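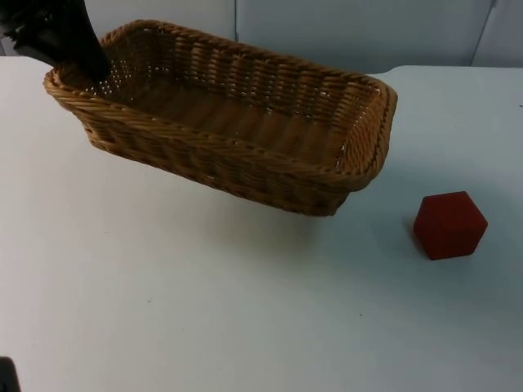
Policy hovers at the wrong end of the basket after adding more demos

Asked by Atieno Kirui in Imitation Learning / Data Collection
Tags: teleoperation, pick-and-place, demonstrations, fixed-camera

I'm collecting teleoperated demos for a simple task: pick up the small red cube and put it in the wicker basket. One fixed camera looking at the table, plus joint positions. White tabletop, plain panels behind it, overhead lights. I record with Fevura and train with the stock config from the Vasiliu repo, nothing changed except the image crop.

My first batch was 342 demos. The policy from that batch was clumsy but it went for the cube most of the time. Then two of us kept recording through May and got to 1,382 demos in total. I expected it to get better. What it does now is move to the left end of the basket, dip the fingertips just inside the rim, and stay there. The cube is out past the right end and it never goes near it. Sometimes it wanders back and forth over the basket a little. Training loss is lower than before.

Things I have checked:

Camera has not moved. I overlaid a frame from the first batch on a new one and they line up.
Gripper open/close values are recorded correctly in both batches.
Action scaling is the same.
Lighting is about the same, maybe a bit brighter in the afternoon sessions.

Is this a case of too much data from two different people? Or is the model getting distracted by the basket, given how much of the image it takes up compared to the cube? I can swap the basket for a plain tray but I would rather not, the next task uses it too.

2 answers

Answer by Bakari Mollel (accepted)

Before touching the model, look at where your episodes start and end. I would bet on that.

When people record a long session they get quicker at it, and they stop bringing the arm all the way home between demos. They release the cube, hit save, move the cube back to the table by hand, and hit record with the gripper still over the basket. So a big share of your second batch may begin with the gripper at or in the basket. The same batch probably also has a second or two of the gripper sitting still in the basket at the end of each episode, while the operator reaches for the save button.

Put those together and the model sees a lot of frames where the gripper is near the basket, and in most of them the right action is "don't move." It learned that. Your loss went down because standing still is very easy to predict.

What I would do, in this order:

Plot the first gripper position of every episode, one color per batch. If the second batch has a clump over the basket, you have found it.
Trim idle frames from the end of each episode. Cut when the gripper has been open and nearly still for half a second.
Trim idle frames at the start too. Operators wait for the beep.
Drop episodes where nothing happens in the first 2 seconds after trimming. Those are usually false starts.
Retrain on what is left and compare with the first batch only.

Also check the placement side. If both of you always drop the cube in the same end of the basket, the policy will have a very strong pull to that end. Spread the drops out, or accept that it has a favorite spot.

On your two-operator question – I have mixed operators many times and it was fine as long as they both approached the cube from the same general side. If one of you comes straight down and the other slides in from the left, tag the episodes by operator and train on each one separately to see which works.

I don't think the basket is the problem. Leave it in.

Comment by Atieno Kirui: The plot shows it clearly. First batch starts are all in a tight group at home. Second batch is split, and over half of it starts above the left end of the basket. Idle trimming took out more frames than I want to admit. Retraining tonight.

Comment by Bakari Mollel: Good. Keep the off-home starts if the arm then goes properly to the cube, they are useful for recovery. It's the still frames you want out.

Comment by Atieno Kirui: Retrained. It goes to the cube again. Grasp still misses when the cube is turned corner-on to the camera, but that is a different question and I'll post it separately.

Answer by Idrisa Masanja

Had something like this with a bin. Need more variety in cube position. We moved ours to a new spot every demo and it was better after 1,000 or so. Also try Tranura, it does the resets for you – I haven't used it on a setup with a basket though.

Comment by Awuor Shirima: More variety won't fix it if the extra demos have the same dead frames at the end.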